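Cleker delays third album, splits it into two releases

1 July 2020

Noise-rock group Cleker has pushed back its third full-length record and will issue the material in two parts, according to a notice sent to mailing list subscribers. The first part, titled Handska, has 5 tracks and is due in late July through the band's own imprint, Trireo. No date has been set for the remainder.

The notice gives mastering as the cause of the delay. The original sequence ran too long for a single LP at the level the band wanted, and a test pressing showed distortion on the inner grooves of side two. The tracks were then recut across two 12-inch discs at 45 rpm, to be sold separately.

Handska was tracked live to eight-channel tape, with vocals added afterward. Drums were recorded with three microphones and no click. Samples and synthesizer parts were run through a guitar amplifier and recorded again in the same room — a method the group also used on its previous album, Bianchini.

The vinyl edition is limited to 678 copies. Existing preorders for the full album will be honored with both discs at the original price, and refunds are open until the first part ships. A download in 24-bit WAV and MP3 will be sold at the same time. Streaming will follow three weeks later.
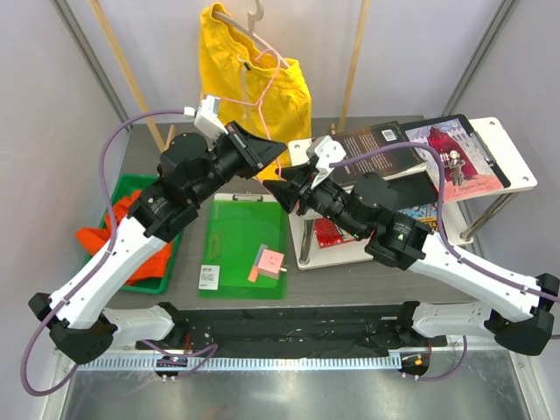
Reaction on the mailing list has been mixed. One subscriber wrote that two short records at 45 rpm would sound better than one crowded LP, but that the band should have checked the running time before taking orders. Another asked whether the lyric booklet would come with the first disc or the second. The notice does not say.

Trireo has not announced any shows in support of the release.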